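Last updated: October

Roald Söderlund has been repairing accordions for most of his working life, and for the past stretch of it he has done so above a bakery in Tustbridge. The stairs are steep and the landlord has put up a rail on one side only. He says customers with a full-size piano accordion on their back tend to arrive in no state to talk.

"I make them sit down first," he says. "Then I ask what they think is wrong. They are usually right that something is wrong and usually wrong about what it is."

He was not meant to go into the trade. His father drove a delivery van and wanted him to do the same, and for two years he did. The van route took him past a music shop called Nair, which sold mainly guitars and sheet music but kept a back room for repairs. The man who ran the back room needed somebody to fetch parts. Söderlund fetched them, then started staying to watch.

"He had me waxing reeds before he ever let me take a screw out. Beeswax and rosin, melted in an old milk pan. If the mix is too hard it cracks in winter. If it's too soft the reeds start to move about in summer, and then you have a smell and a noise. I ruined a lot of wax."

Most of what comes up the stairs now is old. People inherit an instrument from a grandparent, find it in its case under a bed, and want to know if it can be played. He opens it on the bench while they watch. The commonest trouble is leathers that have curled, followed by bellows that leak at the corners, followed by moths in the felt under the keys.

"Moths I can deal with. Damp is worse. If it has been in a garage I tell people straight away that the bill may be more than the thing will ever sell for. About half of them say go ahead. They don't want to sell it."

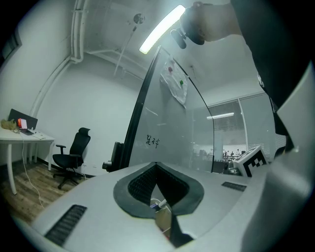
A small black object in the hand.

He will not give a price over the telephone. A full retune on a large instrument can mean filing well over 400 reeds, each one a little at a time, then closing the box and listening again, as the pitch shifts once the reed is back inside. He scratches near the tip of the reed to raise the note and nearer the rivet to lower it. He works in the early morning, before the bakery's extractor fan starts up, and stops when he can no longer hear the beat between two reeds clearly.

I asked whether he used an electronic tuner.

"Of course. I'd be a fool not to. But the customer doesn't play to a needle. Some of them want it very wet, the old dance sound, where the reeds are well apart. Some want it nearly dry. I had a woman bring me a record and say, like that. So I tuned it like that, and the needle didn't come into it much."

The instrument he talks about most is a Larine, a make he had never come across until one was left with him by a retired schoolteacher. It had 104 bass buttons, an arrangement he describes as awkward and never quite explains. The bass mechanism had collapsed and every rod had to come out, be straightened and go back in the right order. He laid them on strips of card and wrote the row on each strip in pencil.

"I was at it for most of a winter. My wife said I could have built one. I told her I couldn't, and that was why I was taking such care over this one."

The teacher collected it in spring and played a waltz on the landing. She has been back once, for a strap.

New instruments interest him less, though he does service them. He thinks the lighter student models from Gurero are better than people say, and that the cases they come in are poor. He would like makers to go back to fitting proper metal corners. He raised this with a sales rep, who wrote it down.

There is the question of who will do the work after him. He is past the age at which his father stopped driving. A young man from the college came for a few months and was good with his hands, but moved away for a job on the railway. Söderlund doesn't hold it against him.

"It pays better and you get a pension. I'd have shown him the bass side next. He had a good ear, too, better than mine is now in the top octave. I have to go slower up there."

He still has a waiting list, kept in a school exercise book by the kettle. At the time we spoke it ran to 40 names. He reads it through on his day off and sometimes rings people to say they have not been forgotten. He plays a little himself, mostly at family parties, on a plain black instrument he bought with his first wages from the shop.

"It wants doing, mine," he says. "The low reeds are slow to speak. I keep meaning to put it in the book."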